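Where Shoes Live: notes for the Sunday talk, Girkenport

Slide 1. Leave it up while people find seats.

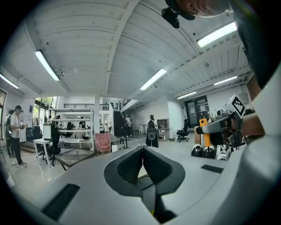 Sneakers by the cardboard box, lower right.

Say hello. Thank Emerson Conceição for the loan of the hall and the clicker, in that order. Twenty minutes, then coffee.

Ask who took their shoes off at the door today. Wait. Ask who knows where they are now. Wait longer, it's worth it.

Point at the floor, lower right. Three sneakers side by side: black with a white sole, black and white, mostly white. Let them do the arithmetic on pairs. Someone always does it out loud.

My argument, such as it is: people will line shoes up without being told to, provided there's something to line them up near. A wall does it. So does a cardboard box. I have sold shoe racks for 30 years and a tan box would have put me out of business by the second winter.

(Pause. If no laugh, move on briskly.)

Slide 2. The Hesel rack, my first design. Bought by people who already had tidy hallways. The others wrote to say it was a very good place for mail.

Slide 3. Hallway at Macedo. Read the sign aloud: PLEASE USE THE SHELVES. Then read what was written underneath it. Skip if there are children in.

Slide 4. Rules, which I keep to 2. Put the spot where the shoes already land. Keep it low, as no one has ever lifted a wet boot to shoulder height with a glad heart.

Mention the Ekirstead order only if asked. If asked, it was 3,000 racks and they were the wrong depth. Sit with that a moment.

Back to slide 1 for questions. Someone will want to know about smell. Baking soda, overnight, then shake it out over the sink and never over the rug.

Remind them the side door sticks.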